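Subject: Re: [residents-house] Shared crockery and the square table: proposed arrangements

Dear all,

Thank you to those who replied to the notice on shared crockery. I have read every response and set out below the arrangements which will apply at Mella House from the start of June. For the benefit of members who joined the list after the first notice went out, the relevant part of Mr Šimkus's message is quoted here with my replies beneath it.

> Dear Residents' Office,
>
> I write on behalf of the second-floor residents. We have no objection to the crockery being kept together, but we should like three points settled before the change is made.
>
> First, it is not clear which pieces are regarded as belonging to the house and which are on loan from residents. Several of us brought bowls of our own and would not wish to see them sent to the store at Raltard by mistake.
>
> Secondly, the notice says that everything will be "kept on the table". If the bowls and plates are left out permanently, where are people expected to eat?
>
> Thirdly, there is the matter of food. Crisps and biscuits have been left among the dishes on more than one occasion, and we would ask that a rule be made and applied to everyone.
>
> Yours faithfully,
> E. Šimkus

On the first point, the office accepts that the original notice was unclear. The house inventory lists 282 items of crockery and cutlery across all rooms, of which only 17 are assigned to the square table. Anything not on that list is treated as private property and will not be moved to Raltard without the owner's written agreement. Residents who have lent a piece for general use are asked to tell the office, so that a note can be made against their name.

It may assist members to know which kinds of piece are meant, as there has been some confusion between the rice bowls and the serving bowls. 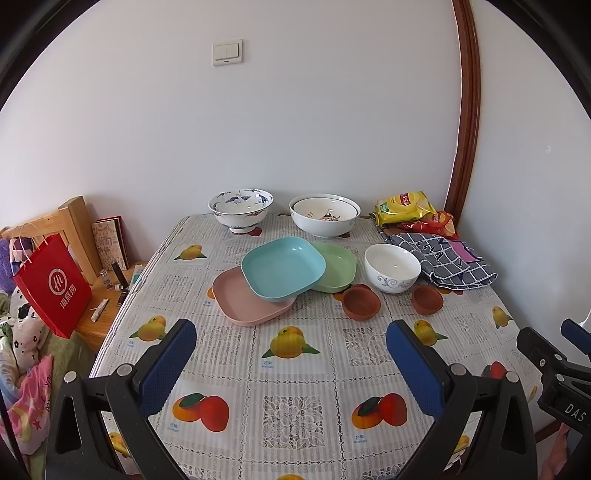

The large bowls are for serving and should go towards the back of the table, where they are least likely to be caught by a sleeve. The bowl with the blue cranes stands on a foot and ought to be lifted with both hands. The square plastic plates, in pink, light blue and pale green, may be used by anyone at any time and may be stacked. The small terracotta dishes are for sauces and pickles. They should not be used as ashtrays, indoors or out, and I am sorry to have to put that in writing.

The small rice bowl with the blue pattern has been the subject of separate correspondence. It remains on the table for the present. If its owner wishes to reclaim it, a line to this office will be sufficient.

On the second point, Mr Šimkus is right that the wording would have left very little room for a meal. The revised arrangement is as follows:

- Between meals, crockery is kept on the back half of the table, with the front half left clear of dishes.
- At mealtimes, anything not in use may be moved to the sideboard in the corridor. It should be returned by 9 p.m.
- Smaller bowls may be nested in the larger ones. Plates of the same size may be stacked.
- Porcelain should not be placed on top of plastic, as the stack is apt to slide.

The fruit-patterned tablecloth stays in place throughout. It may be wiped down where it lies and need only be taken up for a proper wash, for which a rota will be displayed on the corridor board. A request was received for a plain cloth in its place. The office obtained a price of 900 for a set of plain cloths from Edov, our usual supplier, against a remaining household allowance of 600 for the year, and the request has therefore been declined. It may be raised again when the allowance is renewed.

The grey and white checked cloth should be kept folded on the right-hand side of the table, towards the back. Several residents have asked whether it is a tea towel or a place mat. For the purposes of these arrangements it is a drying cloth, and it should not be used on the floor.
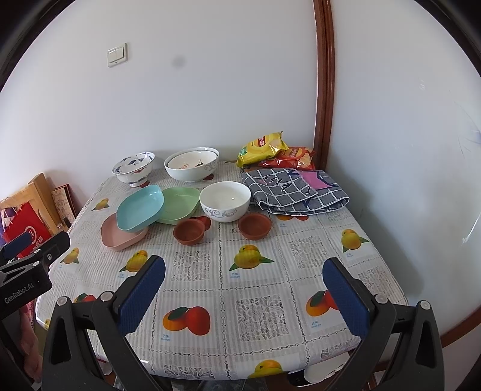
On the third point, the office proposes a simple rule. Unopened packets may be kept on the table, behind the folded cloth, for up to one day. Opened packets should be taken back to the owner's room or put in the kitchen cupboard in a closed tin. Crisps should not be emptied into the serving bowls and left overnight. The rule applies to all floors, and to visitors, for whom the resident receiving them is responsible.

Two further matters were raised in other replies, and I deal with them briefly.

Mrs Pacheco asked whether bags and personal belongings might be kept beside the table. They may, provided that the light switch can be reached without leaning over them and the doorway is kept clear. Framed pictures and boards stood upright should be placed so that they cannot fall across the walkway. Belongings on the bedside cabinet are private and should be left alone by others, including when the table is being cleared.

A resident who asked not to be named enquired about marks on the walls. Please do not attempt to remove these with scouring powder, which takes the surface off the plaster. Report them to the office and they will be added to the list for the annual repainting — the list is still open, and there is no charge to the resident for ordinary wear.

Breakages should be reported on the same day if at all possible. No charge is made for the plastic plates. For porcelain, the office will ask what happened before deciding whether a contribution is due, and a resident who reports promptly can expect to be treated leniently. Please do not glue a broken bowl and put it back on the table. This has happened once already, and the repair gave way when the bowl was filled with soup.

Members wishing to comment on any of the above are invited to reply to the list before the end of the month. Comments on the washing rota should be sent to me directly, as it is still being drawn up.

Yours sincerely,

Araceli Pacheco
Residents' Office, Mella House

P.S. The Mrs Pacheco mentioned above is my mother-in-law on the first floor. Her question was dealt with in the same way as all the others.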